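How to Work Out a Cover Version by Ear

Last updated: Friday, March 23, 2018

Play the original twice without touching your guitar. Listen for where the chords change.
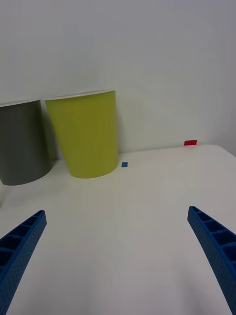
Then find the bass note under each chord and write it down. Try major first, then minor.

1. Choose a key you can sing in. A capo at fret 2 suits most voices on "Hollstead", the Lindiwe Du Plessis song I use with beginners.
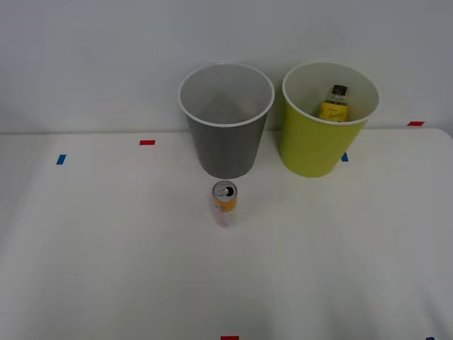 Grey bin and yellow-green bin, side by side.

2. Slow it down. Drop to half speed and strum once per bar until the changes are clean.

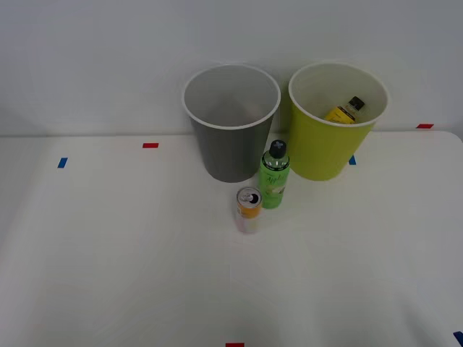

3. Leave something out. Pieter Pretorius drops the whole intro in his version and comes straight in on the verse.

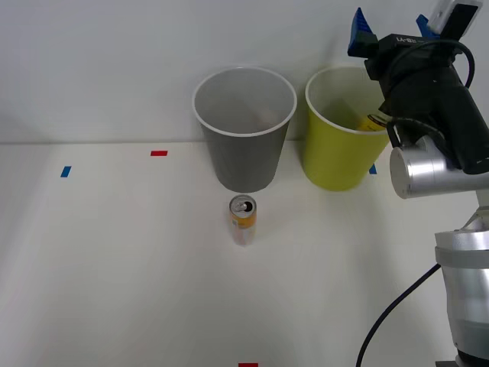
4. Record a rough take on your phone, then listen the next day and fix the timing before the singing.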